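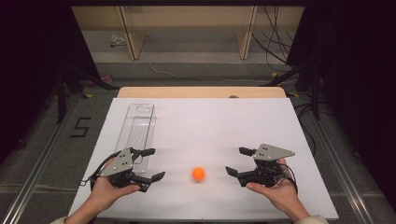 Photo: Fuscombe

4 Oct 2018
By the Fuscombe equipment desk

Hisix hand-held grippers, matched pair

The Hisix is a two-finger gripper carried in the hand, sold as a left and a right. We tried a pair at our bench against the Drerum, which we have stocked since May. The test piece was an orange ball moved to and from a clear plastic tray. Each gripper has its own cable, so plan the cable run before you start.

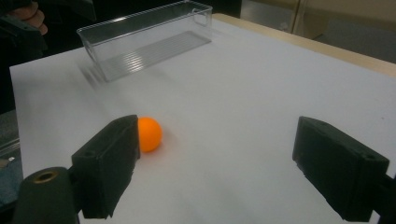 Finger pads are the part you will replace most often. Hisix sells them under part no. 703, and the Drerum pads do not fit. Chips and rough spots along the edges, like the ones on these two, are no reason to change a pad, but a torn inner face is. With the jaws wide open a ball this size can sit right up against one finger and well away from the other, so center the tool before closing. The Drerum opens less and is more forgiving here.

Working with both hands takes practice. Keep the second gripper up and clear of the paper until the first has finished its move.
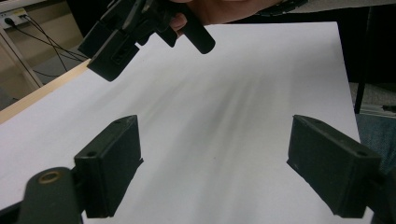
Ordering

Pair, left and right: order no. 700
Spare pads, set: 703
Żak carry case: 27
Delivery in 5 working days. Pads ship separately.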